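Sorting small things on one table without losing them

Posted by Eldana Assefa in Home and Hobby Help
March 12, 2020
Seen 653 times

Hello everybody. I hope this is the right section, please move it if not.

I have one big beige table where I do all my small work. I sew a little, I repair things, I also clean and sort parts which I buy in mixed lots from a shop in Davholm. The last lot was 3655 pieces according to the label, and of course they came all in one bag. Blocks, connectors, little caps, screws, everything together.

My problem is that the table fills up. I start with a clean place in front of me, and after one hour I have cups, bags, cloth and sponges everywhere, and the piece I was holding is gone. Last week I was looking for a connector the whole evening and found it inside a folded towel. I have tried a plastic tray with compartments (the Plotetti one, with the gray lid) but the compartments are too small for my fingers and I get angry.

I can not buy another table, the room is too narrow. I could maybe spend up to 70 dollars for boxes or a shelf. How do you organize such work? Do you sort by color or by shape first? And where do you put the things that you need only sometimes?

Thank you for reading, and sorry for my English.

Dörte Reuter
Member for six years, 84 replies

Hello Eldana, I know this very well. I am also not born with English so we will understand each other.

I think that you have two different problems, and the compartments help with only one. The first is where the pieces go when they are sorted. The second is what stands near your hands while you are sorting. For me the second was much worse.

What I do now is to divide the surface in a near part and a far part. In the near part I allow only the piece that I work on. Everything else stands in the far part, in one row, so that I see each thing and nothing hides behind another. Cups and bags should be clear, not colored. It sounds like a small thing but I stopped opening every bag to look what is in it.
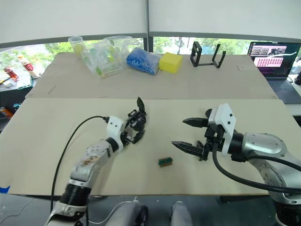 Should the small pieces be sorted by color or by shape first?

Shape first, and color only later if you still need it. Color is quick for the eye, but then you have a pile of brown things where a screw cap lies together with a connector, and you must go through it again. With shape you make four or five groups, and most people can stop there. When a piece has two colors, for example a green top with brown sides, you also do not have to decide where it belongs.

For soft things, like cloth or something knitted, I have one rule: they are never flat on the table. Flat cloth eats small parts. I make a bundle and put it to the far side, or it goes on the chair behind me. The same for sponges, I keep one only, and it has its fixed place.

I would not spend the 70 dollars yet. Try first with jars and cups from the kitchen for two weeks. Then you will know which sizes you really use, and you can buy those. I bought a full set of boxes in September and half of them are still empty in the cellar.

One more thing about the laptop, if you keep one on the table to look up part numbers. Mine stands far on the right side, open, and I stand up a little when I need to type. It is not comfortable, but before I had it in the middle and the small parts went under it all the time.

Woldemariam
Member for one year, 11 replies

Use muffin tins. Cheap and your fingers fit in.

Plurnthorpe
Member for three years, 40 replies

I agree with most of what Dörte wrote, except the cups. A tall cup falls over if you catch it with the sleeve, and then you sort everything a second time. I prefer low dishes for hard parts, and a cup only for things that are long, like brushes or sticks.

For the lost pieces: put an edge on your table. I glued a thin strip of felt along the front side, less than one centimeter high, and now when something rolls it stops there — before, it went between my knees and to the floor. You can remove it later if you use double tape in place of glue. Measure your table before you go to the shop, I did not, and had to go back for one more piece.

Also clip the bags closed when you do not take from them.

Eldana Assefa

Thank you all! I moved the cloth and the cups to the back yesterday and the front is already much better. I will try the felt on Saturday. Dörte, what do you do with pieces that fit in no group? I have already a full jar of these.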